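Setting House Rules for a Two-Arm Table Where Liquids Get Spilled

When I started writing up bench rules for our two-arm cells at Flonmont, I figured I'd have a page done by lunch. That was a Wednesday, and I was still moving paragraphs around the next week, so let me save you some of that time. What follows is how we do it, step by step, for kitchen-style tasks where the arms handle food, small containers and anything that might leak.

Step one is the covering. Put down one big sheet of paper matting before anybody powers up, and make it one sheet if you possibly can, as seams love to catch a fingertip. Leave a strip of bare table showing along the sides. It lets you see right away if something has run off the paper, and I can't tell you how often I've been grateful for that strip!
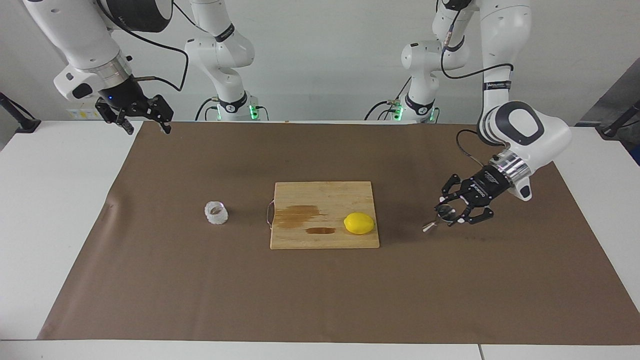 Step two is agreeing on who may reach in, and when. Our rule is that hands stay off the table while either arm is enabled, even if both of them look perfectly still. An arm that's holding its pose is still powered, and I think new folks find this the hardest one to remember, bless them. Call out "reaching," wait for the operator to answer "disabled," and only then lean over. It feels a little silly the first day and then you stop noticing you do it.

Step three is the spill rule, which we got from Xuelian Xue when she ran the Piltness line. She sorted spills into 2 kinds: spills that belong to the task, and spills that don't. A task spill stays put until the run is over. Any other spill stops the run, no matter how small it is.

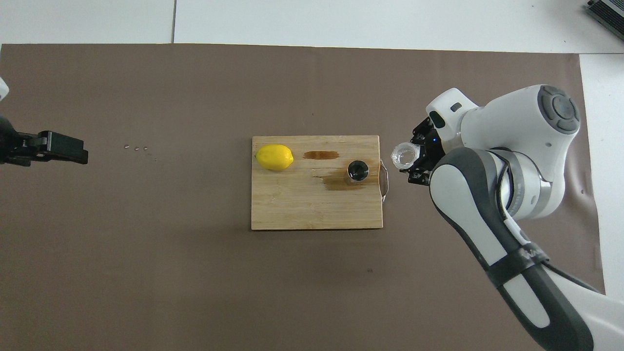

Step four is keeping the task area and the parking area separate, and writing both down on the run card. The task area is wherever the stains and the food are, plus enough room for the grippers to come and go. Anything the arms pick up should have a home on that card. Small items deserve extra care here. Little metal pieces like the ones lying on the mat to the right of the left gripper are easy to miss from across the room, and they should be listed one by one, so that whoever resets the table knows to look for them. We had a run on the Enine job held up for almost 3 hours over a single missing pin -- under a fold in the paper, of course.

Step five, wipe-down. Disable both arms, lift out the loose items, then do the board, then the grippers, and change the paper last. Use a damp cloth on the fingers and never spray toward a wrist joint. Initial the run card when you're through and leave it in the tray for the next shift.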